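Trumport Allotment and Garden Society
Members' newsletter, 8 Oct 2024

Growing notes: liming the plots this autumn

Several members asked at the last meeting whether the society will be putting lime on the whole site again. It will not. The lower plots were limed in March and do not need it, and the upper plots vary so much from one to the next that a single rate would be wrong for most of them. Each plot holder should test first and then decide. These notes set out how to do that, and how to work out what to buy.

What pH means on our soil

Soil pH is a measure of how acid or alkaline the water in the soil is. Seven is neutral, lower figures are acid and higher figures are alkaline. The scale is not a straight one. A soil at pH 5.5 is ten times as acid as a soil at 6.5, and so the last half point of correction at the acid end matters a good deal more than it looks on paper.

Most vegetables do well between 6.5 and 7.0. Cabbages, sprouts and the rest of the brassicas prefer the upper end of that range, mainly for protection against clubroot. Potatoes are happier lower down, and scab is worse on freshly limed ground. Blueberries and other acid lovers should never be limed at all, and any member growing them in the open ground here should keep lime well away from the neighbouring rows.

The site divides along the cinder path. Above it the soil is a light sand over gravel, which drains fast and loses calcium with every wet winter. Below it the soil is heavier, with a fair amount of clay, and holds its pH much better. Plots that were used for bonfires over many years are a separate case. Wood ash is alkaline, and two of the old bonfire corners have tested well above 7.5.

Taking a sample

A test is only as good as the sample that goes into it. One trowelful from beside the gate tells you the pH beside the gate. Walk the plot in the shape of a letter W and take soil at intervals along each arm. Scrape off the surface litter, push the trowel in to the depth of the blade, and take a thin slice down the side of the hole so that top and bottom are equally represented.

Put all the slices in a clean plastic bucket. Galvanised buckets are best avoided if you also intend to have the sample tested for zinc or other metals. Break up the lumps, pick out stones and roots, and mix well. Spread the mixture on newspaper indoors and leave it to dry for a day or two. Do not put it in the oven or on a radiator.

Do not sample within eight weeks of spreading fertiliser, or within a year of spreading lime unless you want to know how far the lime has got. Avoid the compost heap, the line of the old hedge and anywhere that has had a bonfire. If part of your plot looks different from the rest or has been treated differently, sample it separately and label the bag.
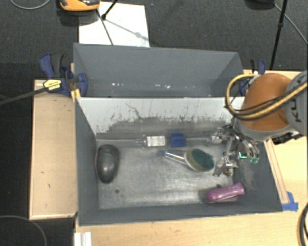 The society holds two kinds of test kit in the shed, and both are free to use. The first is the colour tube kit. Fill the tube to the lower line with dried soil, add the barium sulphate powder to the next line, top up with distilled water and indicator, shake, and leave it to settle. The barium sulphate is there to make the clay drop out of the water so that the colour can be read. Tap water should not be used. Ours is hard and will push the reading up.

Read the colour against the card in daylight. Strip lighting makes the greens look yellower, and Mervyn Fairclough found that the same tube gave him readings half a point apart in the shed and outside the door. If the colour falls between two patches on the card, write down the figure midway between them.

The second is the meter. This is a bench meter with a glass probe, not the sort with two metal prongs that is sold in garden centres. The pronged meters are not recommended. They respond to how damp the soil is as much as to its pH, and two of them pushed into the same pot will seldom agree.

To use the bench meter, mix one part of dried soil with two and a half parts of distilled water by volume, stir, leave for ten minutes and stir again. Check the meter against the pH 4 and pH 7 buffer solutions before you start. Rinse the probe between samples and put it back in its storage solution when you have finished. A probe that has been allowed to dry out gives slow, drifting readings and may not recover. The present one was replaced in March after being left out on the bench, and members are asked to sign for it from now on.

Working out the rate

Once you have a figure, you need the soil type, for which the hand test is good enough. Wet a small piece of soil and work it between finger and thumb. If it feels gritty and will not hold together, treat it as sand. If it rolls into a ball but cracks when you try to make a thread of it, treat it as loam. If it rolls into a thread and takes a shine when rubbed, treat it as clay.

Sandy soils need less lime than clay soils to move the pH by the same amount, but need it more often. Clay soils have a greater reserve of acidity, and the water in the soil is only a small part of what has to be neutralised. This is why two plots with the same test reading can need quite different amounts.

For most of the sandy plots above the cinder path, the rate worked out by Beverley Mellor is 300 grams of ground limestone per square metre where the test shows a need for it. She has a table for other soils and readings pinned up inside the shed door. Please use the table instead of carrying the sandy figure across to a clay plot.

As a worked case, a bed of 4 square metres at 300 grams per square metre needs 1.2 kilograms. Weigh it out once, tip it into a container and mark the level on the side. After that you can measure by volume, provided you stay with the same product. Different grades pack differently, and the mark for one will not serve for another.

Which lime to buy

Ground limestone is calcium carbonate. It is slow, safe to handle with ordinary care, and hard to overdo by a small mistake. It is what the table assumes.

Dolomitic limestone contains magnesium carbonate as well. It is worth using if your tomatoes and potatoes regularly show yellowing between the veins on the older leaves, and if a test has shown magnesium to be low. It should not be used year after year without a test.

Hydrated lime is calcium hydroxide. It acts faster and less of it is needed, but it burns skin and eyes and can scorch roots. The society no longer stocks it. Members who buy their own should wear goggles and gloves, keep it off the paths, and store it in a sealed tub out of the reach of children.

Fineness matters as much as the type. Coarse particles may sit in the soil for years with little effect. Look for a product described as finely ground, and ignore pelleted forms unless wind is a problem, as they cost more for the same result.

Spreading

Choose a still, dry day. Divide the bed into strips with string, divide the lime into the same number of portions, and spread each portion over its own strip, half walking one way and half at right angles to it. Rake or fork it in to the depth you normally dig. Lime left on the surface works down very slowly, particularly on the heavy plots.

Lime and fresh manure should not go on together. The two react and nitrogen is lost to the air as ammonia. The usual order here is lime in autumn and manure in late winter or early spring, with several weeks at least between them. The same applies to sulphate of ammonia.

If the table gives a rate above 1000 grams per square metre, do not put it all on at once. Split it over two autumns and test in between. Neville Ellwood did this on his clay plot and found that the second dressing could be cut considerably.

When to test again

Sandy plots should be tested every two years and clay plots every four or so. Keep the results in the plot book with the date, the method used and where the sample came from. A colour tube result and a meter result are not directly comparable, so it is best to stay with one method over the years.

If the pH is already too high, there is not much to be done quickly. Stop liming, stop adding wood ash, and use composted bark or leaf mould as a mulch. Sulphur will bring the figure down in time, but it depends on bacteria that do very little in cold soil, and on ground with free chalk in it the cost is out of proportion to the effect.

Lime orders

The bulk order for ground limestone will be placed with Camovholm at the end of the month. Names and quantities to Xiomara Ambrose, please, with the plot number. Bags will be stacked on pallets beside the lower gate and should be collected within a week of delivery. Split bags must be used first or taped up, as damp limestone cakes and cannot be spread evenly.

Distilled water and spare indicator are kept on the top shelf. If you open the last bottle of either, put a note in the order book.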